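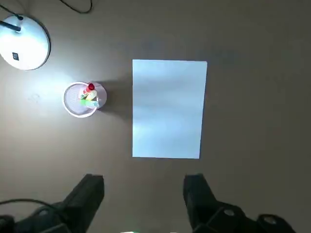

Reading group moves to the evening, and other news from Grodard

From June our reading group will meet at 7 in the evening. Many members asked for this change, as the old hour was difficult for people who work until five or have to pick up children. The room is the same one, on the second floor of the Grodard house, and the door on the yard side will be open until 7:30. If you come later, please ring the lower bell -- the upper one belongs to the dentist.

The book for June is "The Salt Road", a family story told by three sisters. It has 239 pages and the chapters are short, so it is possible to finish it even if you start late. The library has 5 copies to lend. Bronisława Ziółkowski keeps the list, and she asks that everybody returns the copy from last time before taking a new one. Two copies of the spring book are still missing.

At the last meeting we spoke for a long time about translation. Hüsnü Altıntaş had read the same novel in Turkish and in English, and he brought a few paragraphs in both versions. In the Turkish text the grandmother speaks very politely to her son, almost like to a stranger, and in English this is lost completely. Mitsuko Katayama said that Japanese readers would understand such a distance at once. Others did not agree that it is important for the story. I myself am still thinking about it, and I have started the book again from the beginning.

We would like to do more of this. If you can read our June book in another language, please bring one page that you found different, and make 8 paper copies if you can. The copy machine downstairs takes only coins.

Wojciech Rutkowska is collecting proposals for the autumn. Please give him a title, the author and a few sentences about why you want to read it. Books that are out of print are difficult for us, and also very long ones -- last year we tried a novel of 1,000 pages and only four people came to the second meeting.

Tea and cups are in the cabinet by the window. We need somebody to bring milk in June, as Bogdan Tomaszewski will be away visiting his daughter. Please write to Bronisława if you can do it.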